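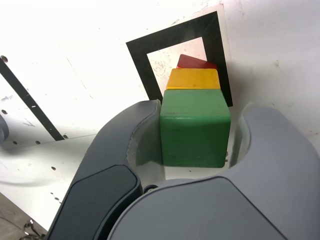

# Grün, matt, ein bisschen verschrammt: die Bauklötze aus Rerley

Start Galerie Werkstatt Flohmarktfunde Gästebuch Kontakt

Galerie > Holzspielzeug > Bauklötze

14. April 2026

Ich hatte ja versprochen, dass ich die Bauklotzkiste endlich mal in die Galerie stelle, und jetzt fange ich einfach mit dem Grünen an. Der Rest kommt nach und nach dazu, je nachdem wie ich dazu komme (wer mich kennt, weiß, was das heißt!). Die Kiste habe ich letztes Frühjahr in Rerley vom Hof von Holger Skjelbred mitgenommen, eigentlich wollte ich nur eine Lampe abholen. Auf dem Deckel steht mit Bleistift »260«, im Auto lag sie dann auf dem Beifahrersitz und hat in jeder Kurve geklappert.

**Der grüne Würfel**

Mein Liebling. Sattes Grasgrün, schön matt, die Kanten und Ecken leicht gerundet. Oben wirkt die Farbe eine Spur heller als vorne. Die kleinen dunklen Pünktchen und Schrammen bleiben dran, da gehe ich ganz bestimmt nicht mit Lack drüber.

**Zur Farbe**

Bei den Grüntönen streite ich mich seit Wochen mit Frøydis Myklebust, die meint, das sei eindeutig Maigrün. Maigrün! Ich bleibe bei Grasgrün. In der Kiste gibt es auch noch ein zweites Grün, viel blauer, fast wie Flaschenglas, und die beiden vertragen sich im Turm überhaupt nicht. Die Kinder meiner Schwester stört das kein bisschen, die bauen sowieso nur nach Größe und dann möglichst hoch.

Insgesamt sind es acht Farben, wenn man das Naturholz mitzählt. Das Gelb hat am meisten gelitten, das Rot ist fast wie neu, was ich komisch finde, denn bei uns früher war das Rot immer zuerst abgegriffen. Vielleicht wurde auf dem Hof einfach ungern mit Rot gebaut.

**Was fehlt**

252 Stück habe ich auf dem Küchentisch gezählt, zweimal, und dann noch einmal mit Kaffee. Acht sind also weg. Zwei davon waren bestimmt Rundbögen, im Einlegefach ist dafür nämlich Platz und es liegt nichts drin. Trygve Fjeld wollte mir welche nachsägen, aber seine Bandsäge steht seit Februar auseinandergebaut in der Garage, und drängeln mag ich nicht. Wer zufällig alte Rundbögen übrig hat, Durchmesser ist mir fast egal, bitte melden!

**Sauber machen**

Werde ich oft gefragt, deshalb kurz: lauwarmes Wasser, ein Tropfen Spülmittel, ein altes Baumwolltuch, gut auswringen. Jeden Klotz einzeln abreiben und auf einem Handtuch liegen lassen, am besten über Nacht. Nicht einweichen. Ich habe das bei einer anderen Kiste mal gemacht und danach hatte ich Klötze mit aufgestellten Fasern, die sich angefühlt haben wie eine Katzenzunge. Auf der Heizung trocknen würde ich auch lassen, da platzt die Farbe an den Stirnseiten. Gegen Kellergeruch hilft bei mir nur Luft, viel Luft, notfalls zwei Wochen auf dem Balkon unter dem Dachvorsprung.

Bei Klötzen, die kleine Kinder in den Mund nehmen, bin ich mit alter Farbe übrigens vorsichtig. Die aus Rerley sind bei mir zum Anschauen und für die Größeren, für die Kleinen steht eine neue Kiste im Regal. Die ist nicht halb so schön, aber da muss ich nicht dauernd hinschauen.

**Die Kiste selbst**

Kiefer, an den Ecken gezinkt, der Schiebedeckel klemmt bei feuchtem Wetter. Ich habe die Nut mit einem Kerzenstummel eingerieben und seitdem geht es besser, im Herbst sehen wir weiter. Innen klebt noch ein Rest von einem Etikett, »Dran…« kann man lesen, und ich bin mir ziemlich sicher, dass das Dranley heißen soll. Da gab es wohl mal einen Laden für Schulbedarf. Falls jemand mehr darüber weiß, ich freue mich über jede Mail, auch über lange!

**Demnächst**

Als Nächstes kommen die gelben Quader und die Dreiecke dran, dann das Flaschengrün, damit Frøydis mal vergleichen kann.

Kommentare (4)

**Frøydis Myklebust**
Es ist Maigrün. Ich habe extra den Farbfächer rausgeholt und bleibe dabei. Aber schön, dass die Kiste endlich dran ist, den Würfel hätte ich auch sofort genommen.

**Digby Goodwin**
Wir hatten zu Hause fast die gleichen, bei uns war es das Blau, das am schlimmsten aussah. Meine Mutter hat sie jeden Frühling im Waschbecken eingeweicht, jetzt weiß ich, warum die immer so rau waren. Rundbögen müsste ich noch haben, liegen auf dem Dachboden, irgendwo hinter dem Zelt. Ich schaue am Wochenende nach, kann aber nichts versprechen.

**Sixten Moen**
Zum Etikett: Den Laden in Dranley gab es wirklich, der war in der Gasse hinter der Post und hat auch Kreide und Turnbeutel verkauft. Ob die Klötze von dort kamen oder nur die Kiste, kann ich dir nicht sagen. Frag doch mal bei Skjelbred nach, die Familie hat da früher alles für die Schule gekauft. Und Kerzenwachs in der Nut ist gut, Kernseife geht auch.

**Trygve Fjeld**
Die Säge läuft wieder!! Mir fehlt nur noch ein neues Band. Schick mir die Maße vom Einlegefach, auch die Tiefe, sonst säge ich wieder zu breit wie bei deinem Schlüsselbrett.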